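# Six months with the Fokport kitchen cabinets (and what I'd do differently)

So back in March I finally ripped out the cabinets that came with our house and put in the Fokport flat-pack line, matte dark gray with silver bar handles. People keep asking me how they've held up, so I'm writing it all down once. 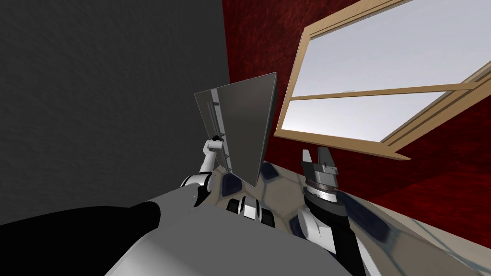 ## Why I went with these

Price, mostly! I had quotes from a local shop that made me want to sit down, and the Fokport set for our little galley kitchen came in way under. I also looked at Wegener, and I'll say right now that Wegener drawers feel better when you pull them out. They glide. But you pay for that glide, and I wanted money left over for a decent faucet.

My neighbor Kevin Mamani put the same line in his laundry room a year before me, so I got to go over and open and close everything like a crazy person before I ordered. That helped a lot more than the showroom did.

## Putting them together

The boxes (the carcasses, if you want the proper word) are easy. Cam locks, dowels, a back panel that slides into a groove. I had a rhythm going by the third one and was feeling pretty smug.

Then came the doors. The hinges have three adjustment screws each and the booklet shows you all of them with tiny arrows and no words. I spent an entire evening chasing one gap over the sink. I'd fix the top, the bottom would drift, I'd fix the bottom, and now the door next to it looked wrong. My friend Idun Lie came by, loosened everything, pushed the whole cabinet a hair to the left and walked away. Fixed. The box was never square in the first place, so check that before you touch a single hinge screw.

You also have to drill your own handle holes. Buy a jig. I used the Worex one with the sliding stops and it was great — the only door I messed up is the one I did by eye before the jig arrived.

## Living with them

The matte finish looks fantastic and I still love it. It does show greasy fingerprints, especially around the trash pull-out, and the regular kitchen spray leaves streaks. Warm water with a drop of dish soap and a dry cloth right after does the trick.

The bar handles are comfy and I like that I can get my whole hand behind them. I also like hanging a dish towel there, which my husband does not. They do catch pockets! I've ripped one pair of sweatpants and nearly took down a bathrobe.

Soft close works on every door except the skinny one by the fridge, which slams when it feels like it. I emailed customer service and they mailed a new damper, no fuss, but it took 28 days.

## Would I buy them again?

Yes, for the base cabinets. For the drawers I'd stretch and get Wegener, or at least the nicer Zurkenano runners, which Kevin swapped into his for 55 bucks and says fit the same holes. I'm planning on that for the pots and pans drawer, the one that sags a little when it's full.

Four stars out of five from me. If you order, get one extra door panel in your color while they still have it in stock.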